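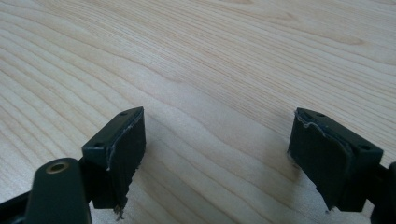 Ticket 615 – Stock sync between Nekow and the web shop stops without error

Status: solved, kept open for observation
Shop: Guthrie, branch Findau
Software: Nekow stock module, export connector by Fultine

Problem as reported

Since the update in August, the stock numbers in the web shop do not follow the numbers in Nekow. When we sell a toothbrush at the counter, Nekow shows the new stock at once, but the web shop keeps the old one. Customers have ordered articles which we no longer have on the shelf. There is no error message, and the connector shows a green light all the time.

What I expected: the export runs every 5 minutes and sends the changed articles.
What happens: the export runs every 5 minutes, but part of the articles is never sent.

Steps tried so far

1. Restarted the connector service. The first export after the restart was complete, the next ones were not.

2. Changed the password of the shop account and entered it again in the connector. No difference. I changed it back afterwards, so please do not look for the mistake there.

3. Made a test with one article only, the blue toothbrush. I set the stock by hand in Nekow and waited for the next export. The web shop took the new number correctly. So the connection itself is working.

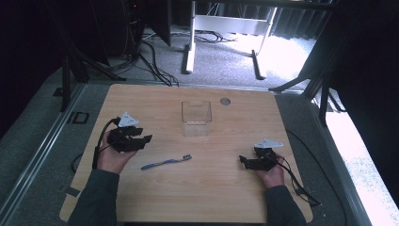 4. Repeated the test with the complete oral care group. The articles at the beginning of the list were updated, the ones at the end were not. After sorting the group by another column, different articles were missing. This was the first useful hint.

5. Opened the export log and compared it with the article list. Each export ends after 300 lines. The rest is dropped and is not carried over to the next run.

Answer from support

The update has set the field "Maximum lines per run" to its default value. Before, this field was empty in your installation. Please open Settings – Export – Limits, delete the value and save. Then start one full export by hand, outside the opening hours if possible.

Result

Value deleted, full export started at 19:40. All articles of the group have arrived in the web shop, also the last ones in the list. The next morning I compared the oral care and the soap group again and found no difference.

Still open

The green light should not be shown when lines were dropped. I would be grateful if this could be passed on to the developers at Fultine. Also, the manual does not mention the field at all – I have searched in both the English and the German version.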